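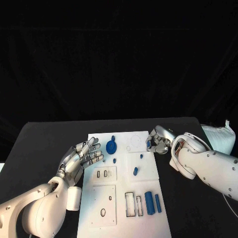
How Two Robot Hands Get Ready for a Day of Puzzles

Have you ever watched a toddler push a round block through a round hole, and then try very hard to push the same block through a square one? Matching a shape to its place feels easy once you're bigger, but it takes a lot of practice to learn. At the Tremcombe workshop there is a robot called Daza that practises this sort of thing nearly every day, and somebody has to look after Daza so that the practice goes well. That somebody is Sarmīte Baranauskienė, and she let us follow her around with our notebooks (and our many, many questions) for a whole morning.

Daza has two white arms and two hands with jointed metal parts in the fingers. It works at a dark grey table with a black curtain behind it. On the table is a big white board with holes, slots and outlines on it, and the pieces are blue — there's a round one like a little gear wheel, and there are pegs and cylinders, some fat and some thin. Blue on white is nice and easy to tell apart, for robots and for people who haven't had breakfast yet.

Waking up the arms

Sarmīte starts at eight in the morning, before Daza is switched on. She looks along each arm for screws that have worked themselves a little bit loose. A loose screw might sound like a small worry, but think of a wobbly desk at school. If your desk wobbles, your neat printing goes all over the page, and it's the same for a robot trying to put a peg in a snug hole.

Then she turns on the power and stands well back while the arms move slowly to their starting spots. This is called homing. It's a bit like touching your toes and then your nose with your eyes shut, to check you still know where everything is.

Looking after the fingers

The hands need the most care of all. Every finger has several joints, and every joint can collect dust. Sarmīte brushes them with a soft brush, the sort you might use for watercolours, and then asks Daza to open and close each hand slowly while she listens. "A happy finger is a quiet finger," she told us. If one of them clicks or feels stiff, she writes it in the logbook and turns everything off again before she touches it.

One finger on the right hand did need fixing last August. It had opened and closed 1,366 times since its last check, and a tiny cord inside had begun to stretch. The rule at Tremcombe is to look at the cords after every 1,000 squeezes, so that check was late! Olga Ocampo fitted a new cord that afternoon, and she stuck a bright yellow reminder on the logbook, where it still is.

Putting the board in its place

Daza remembers where the board ought to be, so if it gets bumped sideways by even 2 millimetres, a peg can miss its hole. Sarmīte measures from the edge of the table and nudges the board with her fingertips until it's right. After that she wipes the blue pieces with a cloth and sets them out for the first try.

Words to know

Joint: a place where something bends, like your elbow or Daza's.
Homing: moving to a starting spot so the robot knows where its arms are.
Logbook: a diary for a machine.

Contact the Tremcombe young readers' page | © Tremcombe Workshop | Back to top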